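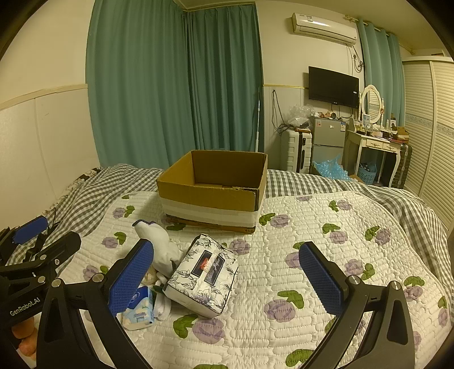 My grandmother did not trust shops for bed covers. She said that a cover from a shop is made for any person, so it is made for no bed in particular. I thought about her again this November, when I finally decided to learn quilting by hand, and I noticed how much I have looked at stitches in my life without understanding them. The bedspread with the purple roses, for example, is quilted in wavy rows, and for years I believed that such rows are only for beauty. They hold the layers together. If the rows are too far from each other, the filling can travel inside after washing, and then you have a cover with thick corners and an empty middle.

I should say that I am a beginner. I have attended a course of 16 evenings in the room over the old post office in Cowie, and I have missed three of them. Our teacher is Flora Chisholm. She speaks quickly, and in the first weeks I wrote down many words by their sound only and looked for them later at home. "Batting" was in my notebook as "butting". "Basting" I knew from the kitchen, and I was very confused why somebody wants to put fat on a blanket.

For other people who learn this in a second language, I write my small list of words as I understand them now. The top is the pretty side. The batting is the soft layer inside. The backing is the side that touches you when you sleep. Basting is the long, ugly stitches that keep all this together while you work, and you take them out later. Binding is the strip of cloth around the edge. Then there is the word "loft", which I still like very much. It means how high the batting stands, like the upper floor in a house.

My first project was a cushion, and I will not speak about it. My second is a small quilt for the end of the bed, made from squares of old shirts. The plan was 196 squares, 14 in each direction. I drew it on paper and colored it with my daughter's pencils, and I felt very professional. Flora looked at the drawing for some time and asked if I had thought about the seams. I had not. Each square loses a little on every side when you sew it, and with so many squares the quilt becomes much smaller than the drawing. My plan for the end of the bed was in reality a plan for a chair. I cut new squares, larger, and the small ones are in a tin.

The shirts belonged mostly to my uncle, Settimio Grasso, who wore a clean shirt every day of his life, also to pick tomatoes. When we emptied his wardrobe my cousins took the jackets, and I asked for the shirts, and they were surprised. Blue stripes, brown checks, one yellow that I never saw him wear. Cotton that was washed so many times is very pleasant to sew, but it stretches when you pull it even a little, and then your square is not a square anymore. I learned to iron it with starch first. It smells like his house when I do this, and the first time I had to stop and make a coffee.
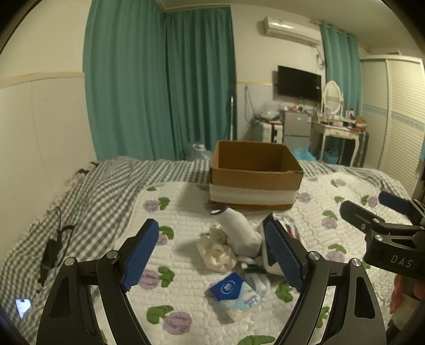
About thread I have now strong opinions, like everybody in the class. I began with Fuvora, which is sold in the supermarket and is fine for buttons. For hand quilting it makes knots every few minutes. Then I bought a spool of Skustora, 600 yards, and it was a different life. It is a little waxed, it goes through the layers without noise, and it does not become hairy. The price made me unhappy for one afternoon. I use short pieces, from my fingers to my elbow and not longer, as Flora told us many times. I still cut them longer when I am tired, because I hate to thread the needle, and then I am punished with a knot.

The stitch itself is called the rocking stitch. You keep the needle almost standing and you move the cloth and the needle together, up and down, until you have three or four stitches on the needle, and then you pull. One hand is under the quilt and feels the point arrive. In the first month this finger was full of little holes. There are metal thimbles, leather thimbles, and small plastic circles that you glue on the skin. I tried them all and I came back to leather – it is soft enough that I still feel something.

In my family nobody quilted like this. We had the heavy wool covers, filled by a man who came to the village with a machine on his cart. He opened the mattress and the covers in the courtyard, he beat the wool until it was high again, and the women closed everything with big stitches before the evening. My grandmother checked each seam with her thumb. When I told this story in class, Flora said that her own mother did the same with the thumb, on the other side of Europe. We were both quiet for a moment, and then somebody asked where the scissors were.

At home I work mostly at night, after the dishes, with the radio low. I wrote down the stitches of one evening, only once, from curiosity: 1,224. My husband thought it was a phone number. I have not done it again, it makes the hand nervous.

Now I am at the binding, or better, I am in front of the binding and I do not begin. I have read about two ways to make the corners and watched a lady from the Flollado quilting club do a third one, so fast that I saw nothing. The strip is cut already, from the yellow shirt. If you have a method for corners that a slow person can follow, please write it in the comments, and please use simple words. Next week I will try one corner on the old cushion, where it can do no more damage.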